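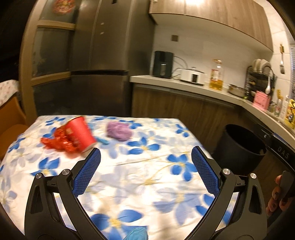 Call for participants: help us write the house rules for home recording

Hello! I'm Sheena Gourlay and I look after good practice at Jolard, which mostly means I write the rules that everybody else has to follow when we record hand-held gripper work in real kitchens. I'm after nine people to try out the next version of those rules with me in July, and to tell me where they're daft.

Our current handbook grew up in a workshop with bare benches and good lamps. Homes have patterned tablecloths, and fridges, and a bin just where you want to stand (I've kicked mine more than once). So I'd like people who know their own kitchens to have a go at clearing a few light bits and pieces off a table, following the draft word for word, and then scribble all over it.

What you'd be doing

Two sessions, each 104 minutes including a proper tea break. You'll work in pairs, one gripper each, and swap sides halfway. Rory Niven will be with you for the first session to go through the safety part, and after that I'll mostly sit quietly and take notes.

The bits of the draft I'm most keen to argue about:

Fingers stay on the handle whenever the jaws are moving. Gloves are optional at the moment and I can't decide if they should be.

Nothing hot, sharp or breakable on the table. Kettles, cookers and fryers stay off at the wall until we've packed up.

Letters, photos and anything with a name on it go in a drawer before we start. Anyone else in the house gets asked first, and a no is a no.

Either partner can call "stop" and doesn't have to say why.

If you drop something, leave it in the recording and carry on. Please don't tidy up the evidence!

Who I'm looking for

Anyone over 18 with a kitchen table and a bit of patience. You don't need to know a thing about robots. Left-handers, I'd love to hear from you, as the draft was written entirely by right-handers and I suspect it shows. If gripping hurts your hands, tell me and we'll find you a job on the note-taking side.

You'll be paid for both sessions, and you can have your recordings deleted afterwards if you change your mind.

How to join in

Drop a note to Elspeth Ritchie at the Jolard office with "house rules" at the top, and say whether mornings or evenings suit you. She'll send you the draft and a consent form to read before you agree to anything.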